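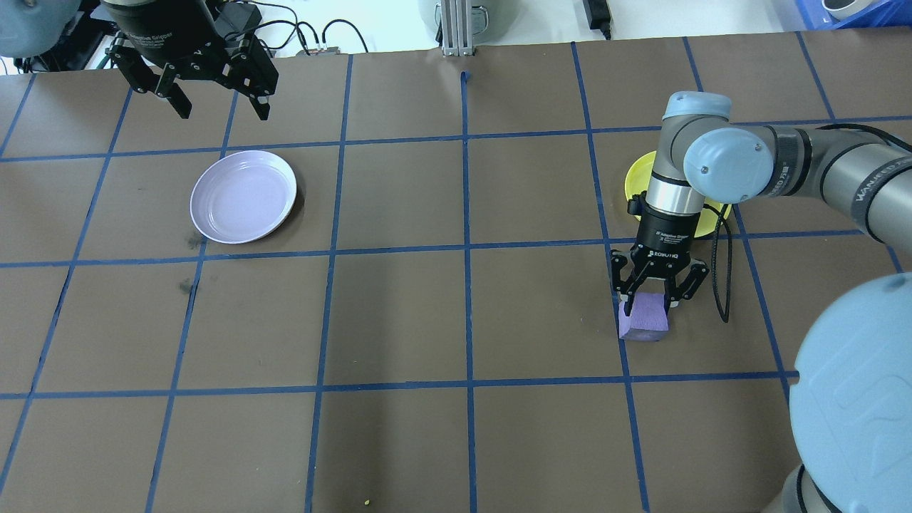
Scaling up a small drawing to fit a wall: is a grid really the best way?

pennywhistle62
Hello all, I hope this is the right section. I've promised to paint a harbour scene on the end wall of the playgroup room in Gelluneck, and my drawing is no bigger than a postcard. I tried copying it freehand in chalk on Friday and the boats came out enormous and the lighthouse had nowhere to go! I can't borrow a projector. Do I draw squares over everything, and if so, how big? The wall has been painted in Prilar eggshell, if that matters.

oldgreengate
Yes, squares every time, and please don't be put off by how fiddly it sounds. Work on a photocopy so your lovely drawing stays clean. Divide it into five squares across and four down, then mark the same number on the wall, making sure they really are square (a spirit level helps no end, as skirting boards are hardly ever straight). Letter the columns, number the rows, and copy one square at a time, looking only at where each line crosses the edges. Busy bits like rigging can have their squares split again. I'd use low-tack tape or a snapped chalk line, and test the tape behind a door first in case it lifts the paint.

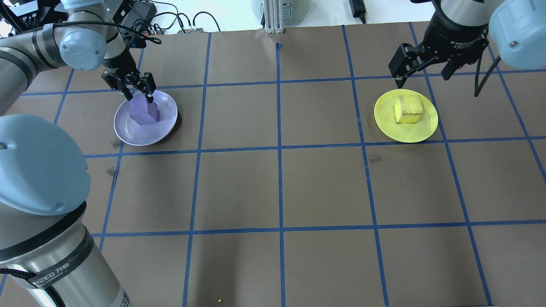
Blue tape squares on a brown tabletop, with a purple cube and a lavender plate.

moth_and_biscuit
just eyeball it, kids won't mind

larkrise_jo
I'd go along with the grid, with one small addition from my own kitchen wall, where I learned the hard way. Check that your drawing is the same shape as the wall before you start, or you'll end up with a strip left over at one side. I added a bit more sky to mine and it looked all the better for it. Do stand back now and then with a cup of tea, too. Good luck with the lighthouse!
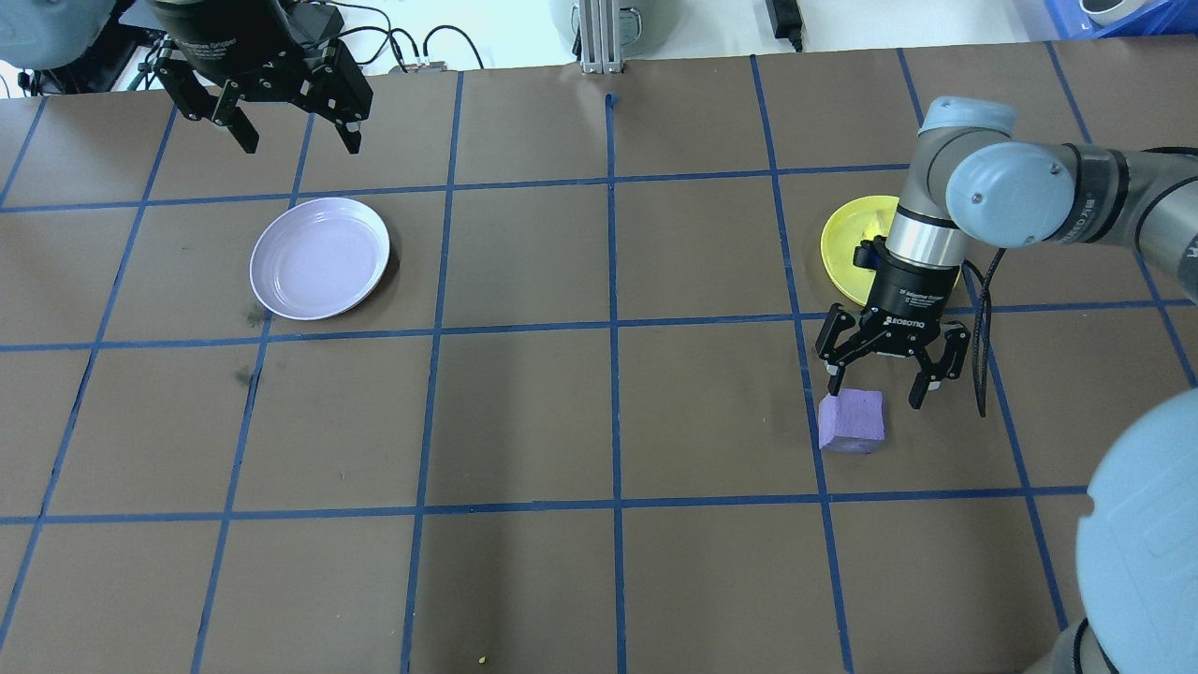 Dark blue tape running both ways to make the squares.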